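Unit 3 – Can machines do the chores yet?

Handout for the February block. Bring it back next time, we carry on from the last section.

Short answer: some of them, slowly, if the room is kind. Long answer is the rest of this sheet.

What has been solved, more or less
Washing clothes. Washing dishes. Note how – the job got changed to suit a box with a door. Same on the shop floor: parts arrive in a jig, same way up, same spot, and the arm does one move all day. Nothing has to be understood.

What hasn't
Anything in between the boxes. Emptying the machine, sorting, folding, putting away. Carrying a cup past a cat. Lecture 2 example: Brondum packing line, rigid cartons fine, soft bags went back to hand packing. Know why for the seminar.

Why cloth is hard
– no fixed shape, so no single picture of "a towel" to match against
– most of it hides under itself
– pull one corner and the rest moves, not always where you'd like
– thin edges, fat fingers. Grippers pick up two layers and dont notice
– a fold can look fine from on top and be wrong underneath

One arm or two? One can drag and flip. Two can hold both ends of a cloth and keep tension between them, but now they have to agree, and not hit each other. Costs double as well. 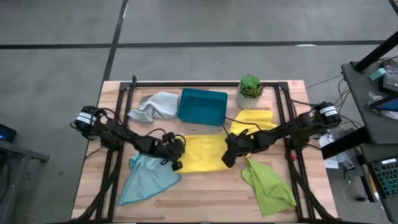
Kyung-hwa Ahn
Lecturer, Robotics and Everyday Work

Two grippers, one over each end of the yellow cloth, and that one is fairly flat already. Compare the green one lower right. Where would you put the grippers on that? Sketch it, bring the sketch.

Reading numbers carefully
Suppose a maker says 1,000 folds without a fault. Ask: same cloth? same table? who laid it out, who took it away? Then ask how long for a load of 12 mixed items, straight from the basket. Usually no figure given. The Allska and Annan write-ups in the reading pack both skip this, see if you can spot were.

Words to know: grasp point, deformable object, bimanual, reset, cycle time.

For next time
Read Prosent case, first 3 pages only. Pick one chore at home, write down every step incl. the ones you do without thinking (shaking out, turning sleeves). Mark the step where you'd expect a machine to get stuck. Half a page, handwriting is fine.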